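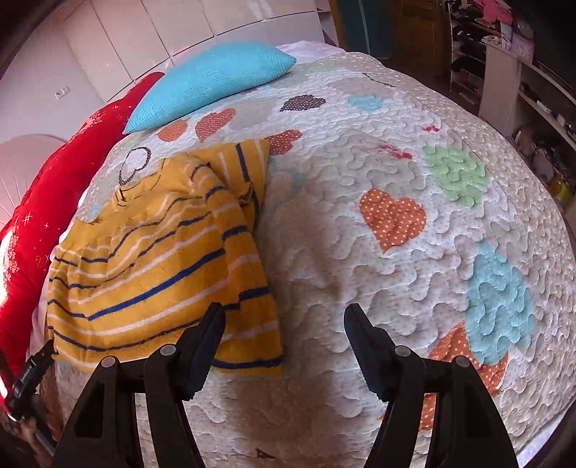

Page last changed: 2023-04-09

TXD 403 — Surface and Structure in Household Textiles
Valtesitz School of Applied Arts
Handout 4: Quilting and Appliqué

Scope
This handout supports the second half of the unit on layered cloth. Students should read it before the studio session and bring it with them. It replaces the version issued in February.

Terms
A quilt is made of a top, a filling and a backing, held together by stitches that pass through all the layers. Appliqué is the attachment of cut shapes to a ground fabric. The two are often used on one piece and are often confused in written work. Quilting holds layers together; appliqué adds to the surface. Assignments that use the words loosely will lose marks.

Line and shape
An overall quilting pattern, such as wavy lines on a white ground, gives texture without drawing attention to any one spot. Appliquéd hearts in orange, light blue or brown have the opposite effect and set up points the eye moves between. Polka-dot prints add a smaller scale of pattern within each shape.

Density
Close stitching flattens the filling and makes the cloth stiffer. Wide spacing leaves more loft but may allow some fillings to shift in the wash. Check the spacing advised for the filling before marking the top.

Edges
Turned edges wear well but lose detail at sharp points. The inner notch of a heart must be clipped before turning. Raw edges under satin stitch keep their outline — provided the stitch is dense enough to cover the cut.

Written assignment
Submit some 2,000 words comparing two quilted pieces from the Grisard study collection. Samples may be handled only at the tables in the Gu Reading Room. Drawings should be attached separately and labeled with the course number.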